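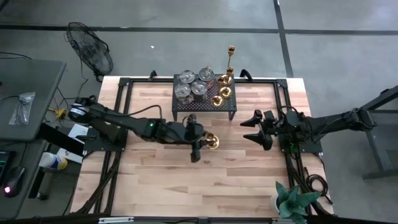 Print this page | E-mail this page
Home | Staff pages | Minutes | Rota | Contact

PLURNHAM PACKING ROOM - STAFF MEETING, JANUARY

Minutes typed up by me, Dineo Tshabalala, because I lost the draw again. If I got you wrong, catch me at lunch and I'll fix it (in pencil first, then we'll see).

In the chair: Virgil Căpraru. Most of the day shift came, plus three from evenings who stayed on, which was good of them. We started at 2:15 p.m., a bit late on account of the Honkanen delivery.

1. Last minutes
Agreed, except that the broken tape gun was at bench six and I wrote bench four. Sorry, bench four!

2. The arms
This took up most of the meeting, so I'll do my best. Virgil went over where we are with the Vorora table. The two arms are practicing on the gold candle holders, the ones for the Stamier gift sets. Right now they pick up and pass single pieces and that's all they're being asked to do. Wrapping, boxing and labels stay with us until at least the summer, and he said he would put that in writing when I asked him to. (Virgil, I'm writing it here too.)

The Stamier order is 3,402 sets, and everybody in the room knows what that does to your wrists by the second week. So there was a fair amount of support for letting the arms do the setting out, as long as the people who do it now don't just get moved to wherever's short that morning. Virgil said the plan is to train setters as table leads, two per shift, with the pay grade that goes with it. Somebody asked if that's a real grade or a badge. It's a real grade, and he has the sheet in his office if you want to read it.
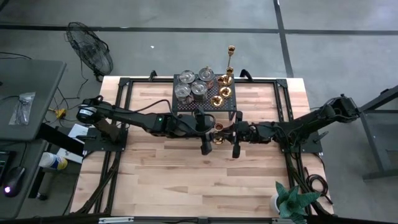 Vorora table, candle holder practice. The cans and the tall holder share the black stand.

Then we got onto speed. Virgil's target for the trial is 100 pieces in a session, with a person at the table the whole time. I said that's well under what any of us does before the first break, and he said yes, he knows, and speed isn't what they're looking at this month. They want to see how the grippers handle a shiny round thing with a thin stem. I do have some sympathy there - I've dropped plenty of those myself.

Evenings raised a worry I hadn't thought of. If the table lead is watching the arms, who covers that person's bench? Last month it got shared out between whoever was closest, and the bench count on the board didn't change, so it looked like we'd slowed down. Virgil agreed that wasn't fair. From now on a bench with its person at the table comes off the board for those hours.

We also talked about what gets written down. The log sheet asks for the name of the person on duty, and several people don't love their name sitting next to every dropped piece when it was the arm that dropped it. We went back and forth on this for ages. In the end we settled on shift only, no names, and Virgil will check that Vorora can live with that.

Action: Virgil to post the grade sheet and speak to Vorora about the log.
Action: me, to redo the board so the benches come off properly.

3. Training
Sessions are 30 minutes, on paid time, before the afternoon break. You don't have to want to be a table lead to go. I went to one and learned where the stop button is and how to clear a piece that's stuck, and I came out feeling a lot better about the whole thing, so please sign up! The sheet is by the lockers.

4. Returns
Stamier sent back 176 sets from the fall order, mostly dented cups. These were all hand packed, long before the table came in, so let's not have that story going around. The thinner tissue is the likely cause and we're going back to the old kind.

5. Anything else
The microwave. Again. Also, gloves in small are in and they're on the top shelf, where the people who wear small can't reach them. I'll move them.

Finished at 3:20 p.m. Next one is the same time next month, and Virgil is taking the notes.

Print this page | E-mail this page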